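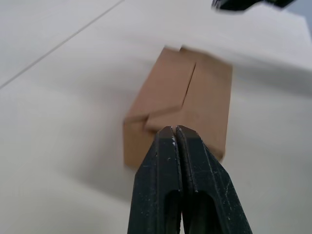

News > Supplies > Packing bench

Carton notes for July

The small cartons from Onedik are now in general use at the packing bench, alongside the Valtonen stock. Both are plain brown board with no print, so check the shelf label before drawing any. The delivery was 3000 units, flat, in bundles of 185.

Opening and squaring

Raise all four top flaps before anything goes in. A carton filled with one flap still folded inwards tends to close out of line, and the tape then bridges a step in the seam. Hold the carton by two opposite sides while the flaps are worked back. Pressure should be light and low on the panel, as the board creases easily near the top fold.

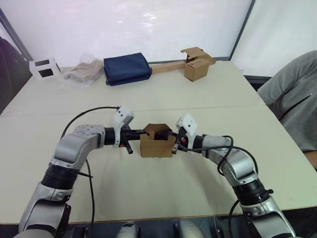 Closing the seam

The two outer flaps should meet along the full length without overlapping. A slight offset at one end can be corrected by pressing the opposite corner before taping. If the offset comes back, the carton is out of square and should be refolded. Use one strip of tape down the centre, carried 5 cm over each end.

Torn board

A panel with its fluting exposed has lost most of its stacking strength and is not to be patched. Flatten the carton and put it in the Vinness cage for recycling. Last quarter 594 cartons were written off, chiefly for tears starting at a flap corner. Creases alone are acceptable if the panel still stands straight.

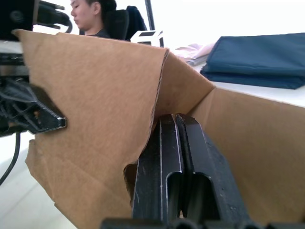 Open carton with a ragged panel edge.

The Nista size chart has been updated and replaces the copy above the bench.

Filed under: Packaging, Bench practice
Shares 5 | Comments 0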